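Divholm bench notebook, March
Wednesday

Sink rack and scrubbers, continued

Carrying on from the last page. The question is still where a scrubber should live between uses, and whether the small rack is any good for it or we go back to hooks. Moved everything to the light wood table for this. The steel bench was cold to work at and every drop of water on it spread into a film, so I couldn't tell what had come from the rack and what was there before.

On the list today: the Bavgate rack, the Nerener scrubber (the yellow one from here on), and the plain cellulose block as a control. The Gosling tray was supposed to be part of this too but it's still in the other building.

Procedure same as before. Dry weight first, soak in 800 ml of tap water, squeeze once by hand, weigh again, put it in position, leave overnight, weigh. I squeezed all of them myself this time. Last time Beat did half and his came out lighter in every position, and we spent a morning arguing about grip before we looked at who had done which.

Handling notes before the numbers. The yellow one is stiffer than the block and keeps its shape when you pinch it across the thickness. Pinched by the edge it folds a little and then springs back. If it's going to stand up in a rack, the stiffness is what matters, so I'd like to try an old one that has been through a few weeks of dishes.
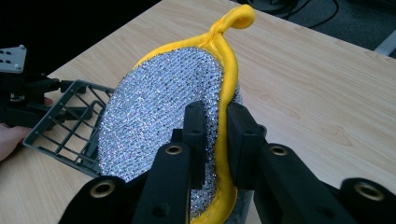 The block is the opposite. Straight out of the packet it stands fine. Once it has taken up water it sags over whatever wire it's leaning on and by morning it has a groove in it. Logged the groove as "visible", didn't measure it.

Weights after the overnight, water still held:

Yellow, flat on the table: 16 g
Yellow, on edge in the rack: 4 g
Block, flat on the table: 31 g
Block, on edge in the rack: 13 g

Only one run of each, so don't copy these into the report yet. The room was warmer than last time and the window was open until I left. The order is the same as in the first set, though, and flat is worst for both.

The flat one also left a damp oval on the wood. It went away by lunch. I'd expect a mark to stay if this was done every day on an oiled surface, so there's a coaster or a tile to think about if anyone insists on flat.

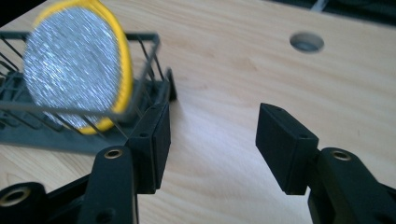 Position in the rack took longer to settle than the weighing. Leaning back against the long side, a scrubber touches wire along most of one face and the water sits there. On its edge, with the rim down and only a few wires crossing the mesh, most of both faces gets air. I've written that down as the standard position. The slots in the base need a look as well, because water collects between the ridges and doesn't run anywhere unless the rack is tilted. I put a folded card under one end and it drained to the low side. Two card thicknesses made the rack want to slide.

Beat asked whether the base comes off for cleaning. I didn't want to force it. To check with Bavgate. If it doesn't come off we need to say so in the notes, since that's where the slime will be.

Layout on the table: I had the rack square to the front edge at first and kept knocking the near corner with my sleeve. Turned it at an angle and that stopped. It also makes both ends easy to reach from one seat, and the thing you've just taken out can be put down beside it without crossing over. Keep clear of the cable hole. I dropped the small spatula down it once and had to get on the floor.

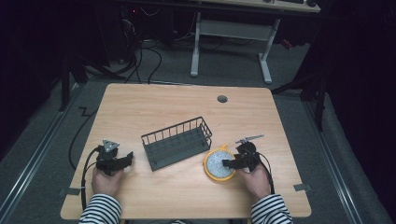 Rack set diagonally on the table, yellow-rimmed piece lying flat next to it.

Put-in, take-out. Did the move from table to rack and back a number of times, to see what a person would do when they aren't thinking about it. Dropping it in from above works if it comes in on edge. If it comes in flat it lands across the rails and stays there, half in. I suspect plenty of people would leave it like that. A slightly deeper rack wouldn't help. A wider opening might, but then the block falls over.

Taking out is easy by the rim. The hanging loop is good for hooks and not much use in the rack. With the loop at the bottom the whole thing rocks. With the loop on top it stands better and you also get something to pull on. Added "loop up" to the standard position.

Rack feet: no slipping on the wood when dry. With a wet table it moved when I pushed the block in hard. Beat thinks the feet are too hard and wants to try the softer ones off the old sample. He can have the rack after the next overnight, please not before.

Wiped down between runs with the gray cloth, along the grain, then left it ten minutes. I had been starting the next one too early and picking up water off the table that got counted as drip. The first set probably has some of that in it. I've put a pencil mark next to those rows.

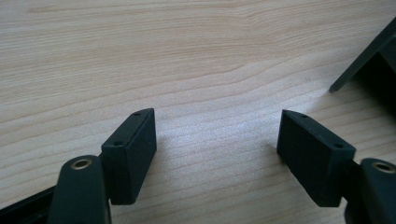 To do

Repeat all four positions, window shut, same person squeezing.
Hook position for the yellow one, loop over the hook, nothing touching the wall.
Order more blocks. The packet with 2,026 printed on the end is the old stock, don't mix it with the new.
Get the Gosling tray over here.
Ask Bavgate about the base and about drain direction.
Scale was reading 1 g high before I zeroed it the second time. Check the battery.
Card shim: find something that doesn't go soft. Beat has offcuts.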